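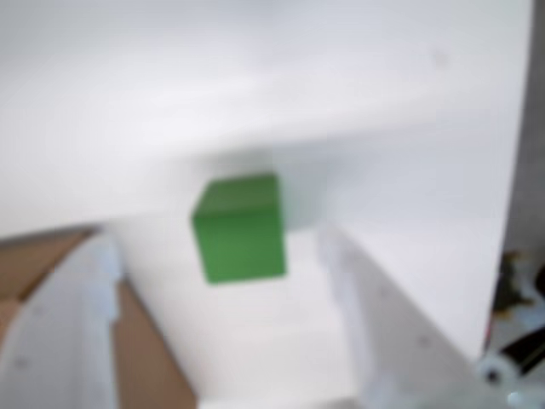

Drostdale opens its tidying trials to visitors this March

Can a machine tidy up after you yet? I get asked this at every family dinner, usually by somebody holding a tea towel, and my answer is still "a bit, if you're patient". I'm Boglárka Erdős and I run the chores team here at Drostdale. From March we're letting people come and watch our arm at work, warts and all!

We've called the arm Medve, and its job at the moment is the dullest one in any house with children in it: pick the thing up, put it in the box. We use small green blocks and a plain cardboard box. I know, I know, it's hardly the ironing. But putting away is at the bottom of nearly every chore I can think of (toys, cutlery, the odd socks), and on the shop floor it's most of what a packer does all day. 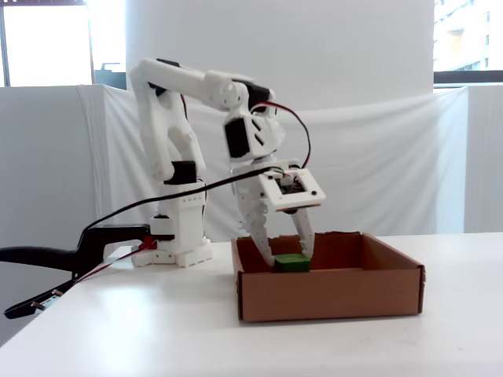 So how well does it do? In our last round Medve had 106 goes and missed 11 of them. I was chuffed with that until my colleague Dumisani Ndlovu pointed out that a toddler would've finished before lunch and then tipped the box out again. Fair enough. It's slow, and it only knows one sort of object so far. Give it a wet sponge or a bag of rice and I wouldn't put money on it.

Shops are a bit closer than homes, I think. Zoltán Juhász, who looks after packing at Mulov and has been advising us, put it like this: "My benches stay where I left them. Your kitchen doesn't. I'd take a slow arm on a boring bench tomorrow, but I wouldn't let it near my mum's china."

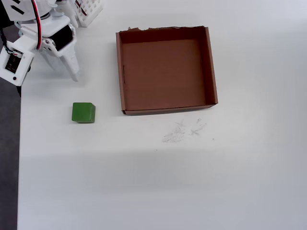 I'd say the same about my own kitchen, and I've been at this for years. What I'd like next is for Medve to cope when things get nudged about, and after that to try something floppy, like a flannel. Laundry is a long way off, so please don't write in about laundry (Mervin Marchand answers our post and he's had enough).

Visits run for two hours, starting at 2 pm, and they're free. Come with awkward questions, we like those best. To book a place or arrange an interview, please ask for Aranka Fodor at the Drostdale front desk.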